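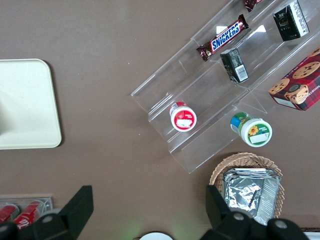
Put the candy at the back and nobody under ten will ever see it, Brodie Cartwright told me, and put it at the front and you will be restocking till closing. He has tried both ways. He now favors the upper tier, angled, wrapper name facing out.

Small-counter display is having a moment. Blame the hotels, or the office kitchens, or all those little lobby shops that used to be a fridge and an honesty jar. Whatever the cause, the clear stepped stand is everywhere. I spent most of a July week looking at them. More than I planned to.

First stop, Granero, a coffee and groceries place on a corner with bad parking. Heather Doolan runs the counter. Had 600 dollars to redo the whole thing, spent most of it on paint. The stand came out of what was left. Clear acrylic, stepped, heavier than it looks. "Wood hides the product," she says. "Wire, everything falls through the gaps. This one I just wipe."

And wipe, and wipe. Fingerprints are the price of acrylic. She uses a soft cloth and plain soapy water, no glass spray, which she says clouded her last one inside a season. Paper towels scratch. So does dust, if you push it around dry.

Then what goes where. Everyone has a theory.

Snickers bar up top, on that they mostly agree. People know the wrapper from across a room. A candy bar is flat, though, and slides, so it wants a shelf with a lip. Cartons are the problem children. Stand a tall one and a short one in the same tier and they lean. Then the next thing leans on them. By mid afternoon the stand looks like a bus seat.

Doolan's fix is folded card behind the tall box. Ashton Rewi, who does the buying for a guesthouse called Bogale, won't have card anywhere near his. He fills the tier tight or leaves it alone. "If it leans it's because I bought too few."

Round tubs next. Low tier, lids up, label to the front. Colored lids help, a red and a green side by side tell the customer there are two kinds before they've read a word. But a round tub knocked on its side will roll. Rewi lost one behind a radiator over winter. It did not improve.

Not everything belongs on the stand, and this is where most counters go wrong I think. Shortbread, for one. A box of cookies is wide, it eats a whole step. Leave it on the counter next to the stand, with the name where people can read it. Same with foil packets. They're slippery, they don't stack in a slot, and the shine fights with the clear plastic. Put them in a basket. A round wicker one is ideal and costs next to nothing secondhand.

Hawi Tefera, at Irkent, keeps her basket to the right of the stand because that's the hand most people reach with. She moved it to the left for a month to see. Sales of the packets dropped, she says, then she admits she had also moved the cofee machine. So who knows.

Price stickers: small, same corner every time. She puts a blank white one on first and writes on it later, which saves time at delivery and leads to some guessing at the register.

Last thing. Nearly 12 products is Tefera's limit for one small stand plus its basket. Past that people stop looking and ask for gum. She doesnt sell gum.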